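Ladan Rashti
Thread. I spent most of January with a two-arm bottle opening setup and the Jurnico policy everybody keeps sending me links to. I have opinions, mostly grumpy, mostly about software. Long one.

1/ The claim on the Jurnico page is "learned bimanual manipulation, no task code." One arm holds the bottle, the other one takes the cap off. You give it demonstrations, it gives you a policy, you go home early.

2/ I did not go home early. I also didn't end up with zero task code. I ended up with a folder called helpers that is longer than the old scripted version was. More on that folder below.

3/ First, credit where it's due. The thing can open a soda bottle. Two years ago I would have told you a screw cap with two parallel grippers was a bad afternoon for anyone. Contact on both ends, one side has to stay put, the other has to turn and let go and turn again.

4/ But "can open" is doing a lot of work in that sentence. We recorded 366 episodes and I've watched every one of them, many at half speed, and what I want to talk about is the part where both grippers have hold of the same rigid object.

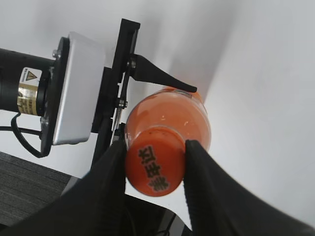

Because the moment that happens you have a closed chain. Two arms, one bottle, and any disagreement between their position commands has to go somewhere. With stiff position control it goes into the plastic, or into slip at the fingers, or into motor current you'd better be logging.

5/ The policy doesn't know this. It outputs joint targets for both arms, in chunks, and each chunk is a plausible imitation of what a human teleoperator did. The human had eyes on the bottle and backed off when it started to look squeezed. Whether the network picked that up is anyone's guess. I've seen runs where I'd say yes and runs where I'd say absolutely not.

6/ "It learns compliance implicitly." I have now heard this from three separate people, all of whom sell something. Show me the plot. Give me wrist current against time for a run where the bottle sits a little off from where the demos had it. If compliance is in there, it'll be in the plot.

7/ The plots I have say: sometimes. The low-level controller is hiding a lot. We lowered the position gains on the turning arm and half of what looked like policy failures went away. Same weights, same checkpoint, softer arm. That's a controls result and it ought to be reported as one.

8/ So, lesson for anyone comparing numbers between labs: if the gains aren't in the paper, the success rate doesn't mean much to me. Declercq's write-up doesn't list them. The Jurnico page doesn't either. I asked both. One reply so far, and it was a calendar link.

9/ On to timing. Inference on our box takes long enough that the chunk you're executing was planned from an old image. We measured 700 ms from camera timestamp to the last action of a chunk being sent. For reaching toward a bottle on a table, who cares. For letting go of a cap at the right moment, I care.

10/ Which brings me to what "done" means. The policy has no idea when it's done! There's no termination output. The stock runner just stops after a fixed number of steps, and the demo videos are cut right where you'd want to see what the arms do next.

11/ Ours kept going. Cap gone, neck open, and the turning arm would come back to have another go at a thread with nothing on it. From the policy's side that's reasonable, the demos are full of repeated turns and very short on sitting still. From the soda's side it's less great.

12/ So I wrote a done-checker. Crop around the bottle neck from the fixed camera, small classifier, cap or no cap. Took an afternoon, works fine as long as the gripper isn't blocking the view. It's task code. It went in the helpers folder. I'd like the "no task code" people to come visit the helpers folder.

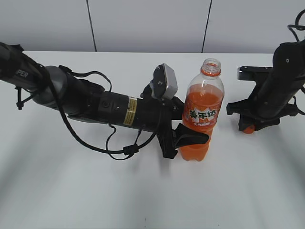

13/ Planning. We tried using Selletti for the approach and only handing over to the policy near contact. I was prepared to dislike this and I sort of don't. A boring planner with a collision model of both arms gets you to a pre-grasp pose the same way every time, and the learned part then starts from something close to what it saw in training.

14/ The handover is the ugly bit. If Selletti finishes with any velocity left, the first policy chunk starts from the wrong place and you get a jerk. We blend over 20 control steps now. Why that number? I tried a few and it was the first one where I stopped flinching. I refuse to dress that up.

15/ Also Selletti does not like planning once both hands are on the bottle, and to be fair it tells you so, loudly, in the log. I'll take a planner that refuses over a network that shrugs and tries it anyway.

16/ Perception. Everyone assumes the wrist cameras are where the magic is. I ran the ablation because I didn't believe it. Wrist only, fixed only, both. Both is best, no surprise. Fixed only was closer to both than I expected, and wrist only was bad in a very specific way.

17/ Once the gripper is right up on the bottle, the wrist view is mostly label. Big blurry fruit graphics. You can't see much of the table, you can't see the other arm, and the thing you want to measure (is the bottle leaning, and how far) has to be read off a soft edge. A person could do it. I'd want proof the encoder does.

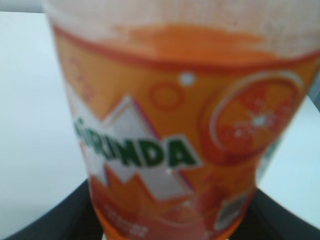
18/ What I suspect it does is recognize the label. Cheap test: turn the bottle so a different part of the print faces the camera, change nothing else. Success dropped enough that I reran it on Sunday to be sure I hadn't bumped a mount. I hadn't. Same drop.

19/ This is fixable, by the way. Turn the bottle between demos, collect some more, retrain. We did and it helped. But I'd like it written down next to the headline number, since "generalizes to bottles" and "generalizes to the front of this bottle" are different products at different prices.

20/ Someone will reply "just crop augmentation." We had crop augmentation. Someone else will reply "bigger encoder." Maybe! Send me one that fits the latency budget in post 9 and I'll run it the same week.

21/ Tooling, which is where I lost most of my month. Omard records everything with a timestamp, and I was very happy with it until I found out the two arms were stamped on arrival at the logger and the cameras were stamped at capture. So the data says the arms lag the images. They don't, or not by that much. The policy trained on it anyway and learned the offset.

22/ Think about how nasty that is. Training loss looks great. Offline eval looks great, same offset in the held-out set. Then you deploy through a different code path with correct stamps and the grippers close late. I spent days blaming the network for something that was one line in a driver.

23/ Fix was a hardware clock sync and a script that checks every episode for offset before it's allowed into a training set. If you use Omard, go look at your stamps today. Tap the arm once with your hand at the start of an episode and compare the spike in current with the image where your hand lands. Crude, but it found it.

24/ Second tooling gripe: episode labels. Success was a checkbox the operator ticked after each run. I relabeled from video without looking at the ticks, and we disagreed more than I'm comfortable with. Most of the disagreements were in the middle of the task. Gripper on the cap, other gripper on the side, time runs out.
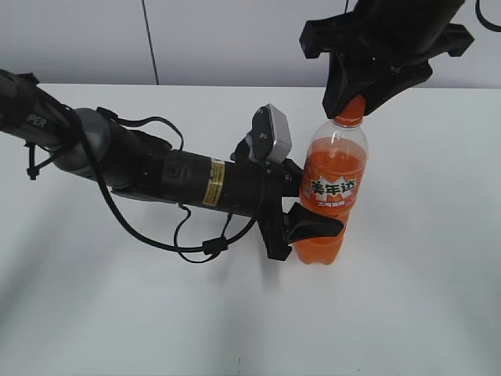
Is that a failure? The cap's still on, so I say yes. Some operators had ticked success because the grasp looked good and they knew the timeout was short. I get it, I really do, but now your dataset has "good grasp, then nothing" filed as a success, and you are teaching that.

25/ We split the checkbox into stages. Side grasp held, cap contact made, cap off, bottle still standing. The stage numbers are far more useful than the single one and also far less flattering, so I expect to see them in exactly zero launch posts.

26/ The stage split also told me where to spend effort. Side grasp is basically solved here, I'd stop collecting data for it. Cap contact is decent. The regrasp between turns is where runs go to die, and it's precisely the bit where the old image problem, the stiff arm problem and the label problem all show up together.

27/ About scripted baselines. I kept ours alive the whole time. State machine, fixed bottle pose, force threshold on the turn. It's brittle and it's dumb and you have to put the bottle in the right spot. In that spot it beat the first two checkpoints. The third one passed it. I have yet to see anyone publish that comparison and I wish they would.

28/ Would I use the learned version? For this task, with the planner in front, softer gains, the done-checker, fixed clocks and stage labels: yeah, probably. Without those, no. And with those, please let's stop saying the policy did it on its own.

29/ Things I still don't know. Whether it survives a different bottle diameter. Whether a half-full bottle behaves differently enough in the fingers to matter. Whether the turning arm's wrist limit is costing us turns or whether I planned the start angle badly. That last one I could check tomorrow and I've been avoiding it.

30/ For the people asking in DMs: yes I'll post the offset checker, it's over 600 lines and most of that is argument parsing and apologies in comments. Give me a few days to take the hardcoded paths out. The neck classifier isn't worth sharing, train your own on your own camera.

31/ And to the Jurnico person who is definitely reading: the gains. Just post the gains. I'll rerun the whole set with your numbers and put the plots up next to mine, including if they make me look silly.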